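One bin for the play table, or sort everything?

nabila_ngau
Hi all, me again with the tidying questions! I've finally got the checkered cloth down and everything that lives on the table is going in one lime-green box.

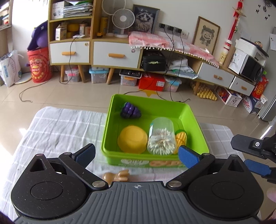
My thinking is that one box gets put away and three boxes never do. So the toy grapes, the mango and the yellow bowl all go in together - and the cotton swabs too, as we use them for dabbing paint.

Tokarz60
Love the green! But I'd move the swabs, friend. Ours got tipped out one Wednesday and I was finding them under the shelves for weeks. A drawer is safer.

plumjar424
I'll disagree a little, Tokarz. If the tub has a good tight lid, let it stay. My kids in Skerkasstead never go looking in a drawer, bless them.

Tokarz60
Fair enough, mine would open anything with a lid, so maybe it's just my lot!

nabila_ngau
Ha, okay, I'll try the drawer with the orange handle for a week and the toy food keeps the box.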